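**Ticket 12: left gripper lets sticks slip in the jaws**
Opened by: Tineke Michiels
Project: Lestitz, kitchen table build
Status: open

Stick-and-pot task, two hand-held grippers, one stick in each.

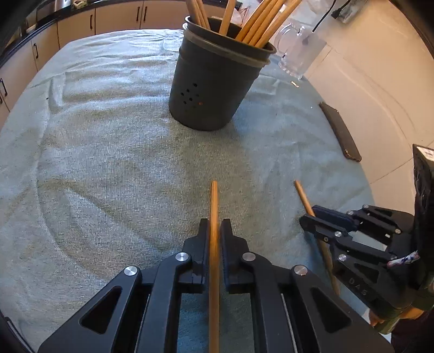

## Symptom

Left gripper closes fully but the stick rotates when the tip touches the pot rim. Five slips in 12 tries. The right one had none.

## Tried so far

- Wiped both pads with a damp cloth. No change.
- Swapped the sticks between grippers. The fault stays with the left.
- Tightened the inner pivot screws a quarter turn. Down to 9 slips in 500 closes on the bench, but the trigger is now stiff.
- Backed the screws off again. Trigger fine, slipping returned.

## Notes

Pads on the left are from the old Plurent sheet, the right has the newer Groen ones. I have not measured the thickness of either.

## Next

Fit Groen pads on the left and repeat the 12 tries with the same pot. If it still slips, order a spare linkage from Totodix. Leave the screws alone until then.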